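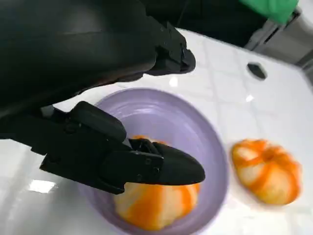 Last Tuesday I went to the open day at Skulis, the robotics workshop in Pevcombe. My colleague Meenakshi Thakur had told me to arrive early, and she was right. At half past nine there was a queue to the door, and the leaflet on the wall said they expected 353 visitors before closing time. I do not know how a person arrives at such a number.

I work in a school kitchen, so I am not a technical visitor. I wanted to see the table with the food, and that was the table where I stayed longest.

The demonstration was led by Hywel Gwynne, who speaks quickly and draws in the air with his hands. He told us that the arms learn from examples. Somebody guides them through a task many times, and later the arm has to do it alone. For the fruit task they recorded 1303 examples during the winter. He said he still does not find this enough, and that his wish is 3000.

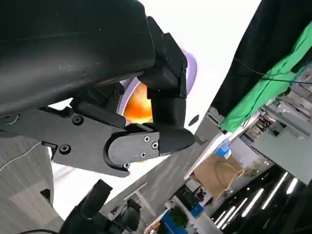 One arm turned upwards, with the other just in view at the bottom.

What I had not understood from videos is how much of the work is looking. The arms have small cameras close to the fingers, so they see the object from very near. A lady beside me asked why the hand does not simply remember where the plate is. Hywel answered that plates get moved, and in my kitchen I can confirm this.

Amirhossein Nouri took the second half. He is the one who builds the fingers, and his English is careful like mine, so I could follow him better. He showed us how the tip has to come down gently on something soft. An orange forgives you, he said, but bread keeps the mark. I wrote this down on the back of my bus ticket.

He answered all the questions, also the ones from children. One boy wanted to know if the robot is ever hungry. Amirhossein thought about it for some time and said that it is hungry for electricity. 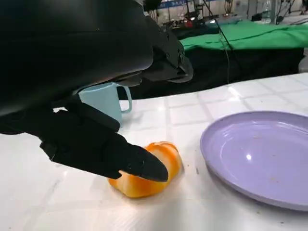 The part after the break

There was tea and a very good fruit loaf in the corridor – the loaf was made by Llinos Parry from the office, and I asked for the recipe. She promised to send it to me, so perhaps it will be on this blog in July.

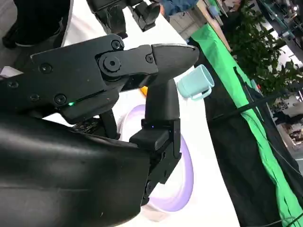

My own interest is in how people clear a table. At school we have 2 trolleys and one small sink, and after lunch everything comes back at the same moment. I have watched new helpers for many years, and the good ones open the hand before they arrive at the cup. I was pleased to see a gripper with its two fingers wide apart and the light blue mug just past the tip of the upper one. I teach the same thing, only with more shouting. I also teach them to take a mug by the handle, but the handle on this one is small and I would not like to try it with such thick fingers.

I spoke about this with Ieuan Dafis, who organises the visits. He wrote my remark in his notebook, and I hope he was not only being polite. He said that cups are harder than they look and that a project called Vernia, starting after the summer, will be about tableware and nothing else. I told him he may come and see our lunch hour if he is brave.

If you want to go yourself, the next open day is not announced yet. The bus stops at the Mathias building and from there you walk up the hill, which is steeper than the map shows. Take a jumper also, the hall is cold near the door.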